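3.2 Preparation and upkeep of the hand-held grippers

The demonstrations for the Vuvard tasks are recorded with two hand-held grippers of the Helik type, one for each hand. Both have two black fingers and a camera that looks forward between them. The work place is a table covered with a pale, matt surface, so that the dark fingers are easy to separate from the background. In our first trials on bare wood this separation failed often, and we had to mark many images by hand.

Before a session the operator holds both grippers over the table with the fingers open and records a short reference sequence. The opening must be free of any object, and both fingers must be seen in the lower part of the image (Figure 4). We compare this sequence with the one stored after the last calibration. If the inner edge of a finger has moved by more than 24 pixels, the finger is taken off, cleaned and mounted again.
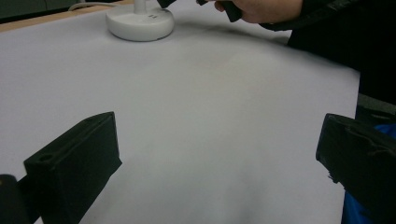 Figure 4. View from one gripper with the fingers open and nothing grasped. A white round base with a thin stem stands at the far side of the table, and the second gripper appears to be held at the upper right.

3.3 Wear of the fingers

The fingers are printed parts and they do not last for ever. We followed 32 fingers from August until the end of the recordings, and 17 of them were replaced before the end. The most usual cause was wear at the lower edge, where the finger rubs against the table when a flat object is picked up. A rough edge does not disturb the grasp very much - but it changes the outline in the image, and the method of Naidoo, which we use to estimate the opening width, depends on this outline.

For this reason we changed the rule during the project. At first a finger was replaced only when it broke. Later it was replaced when the estimated width differed from the width measured with a gauge on two sessions in a row. The spare parts were kept in matched pairs, as a new finger together with an old one gave a small but constant error in the Inivar software.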